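Gripper and Wrist Camera Comparison: Interim Progress Report
Reporting period ending 7/30/23
Submitted to the Issa Fund, Applied Handling Program

Search this site Enter keywords Go

1. Purpose of this report

This report covers the second reporting period of the gripper comparison carried out by the Woker laboratory under its agreement with the Issa Fund. It sets out the work completed, the results available at this stage, the changes made to the work plan, and the tasks remaining. Financial statements are submitted separately.

The project compares two end effectors for the handling of small household goods. The first is the Casell, a black linkage gripper with rigid fingers. The second is the Altano, which uses a softer fingertip and a shorter stroke. Both are tested on the same arm model and with the same controller settings wherever the hardware permits.

2. Work completed

The simulation environment was finished in June. It includes rigid-body models of both grippers, a wrist camera model for each, and a set of containers and small objects whose surface textures, colors and positions can be changed between trials. Backgrounds are varied in the same way. The purpose of this variation is to test whether a grasp policy depends on the appearance of the surface beneath the object.

A total of 672 simulated trials has been logged to date, divided equally between the two grippers. Each trial record contains the wrist camera images, the joint positions, the commanded finger opening and the final outcome. Records with missing camera images were rerun, and the replacements are marked in the index.

The retrieval task received the most attention during this period. In this task a small object lies inside a larger container, and the gripper must remove it without moving the container beyond a set distance. The task is difficult for rigid fingers because the linkage may meet the rim before the fingertips reach the object. It is also demanding for the camera, as the fingers can hide part of the container during the approach. The ball and bowl version was run with the bowl in several orientations, including tipped positions.

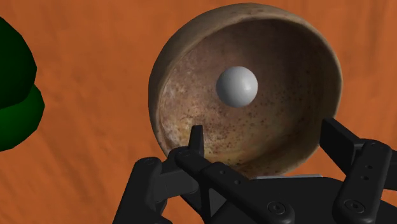

One Altano reviewer asked whether a view from the wrist alone could support a fair comparison, given that a longer finger hides more of the target than a short one, and recommended that a fixed overhead camera be added before any ranking of the two products is published. The project team accepts this recommendation. An overhead view will be recorded in all remaining trials and reported as a separate condition, so that earlier wrist-only results remain usable.

3. Interim results

In the retrieval task, the Casell completed 61 percent of its trials. The Altano completed a smaller share, with most failures occurring when its shorter stroke did not allow the fingers to open fully around the object. When the Altano did secure the object, it displaced the container less often. These results come from simulation only and should not be read as a statement of performance on physical equipment.

Rim contact was the most frequent cause of failure for the Casell. A revised approach path, in which the wrist turns before the fingers enter the container, reduced such contact in a short trial series. The revised path has not yet been tested with the full range of container shapes.

Changes in background color and texture had little effect on either gripper. Changes in the texture of the container had a larger effect, particularly where the inner wall was heavily speckled. The team is examining whether this is a property of the depth estimate or of the segmentation step.

4. Changes to the work plan

Physical testing has been moved back by almost 3 weeks. The mounting plate for the Altano did not match the arm flange and a replacement was ordered. The delay does not affect the final reporting date. No change to the approved budget is requested.

5. Remaining tasks

The next period will cover installation of the overhead camera, physical trials with both grippers, and a repeat of the retrieval task using the revised approach path. Contact friction values in the simulation will be checked against measurements from the physical fingertips. The full trial index will be delivered with the final report.

Comments (3)

Reader comment: Will the index list the container orientation for every trial? We would need that to repeat the tipped cases.

Woker laboratory: Yes, orientation is recorded per trial, together with the starting position of the object.

Reader comment: Please consider reporting rim contact separately from dropped objects. They call for different fixes, and a single failure rate hides that.

Contact: Woker Project Office | Copyright 2023 Woker | Back to top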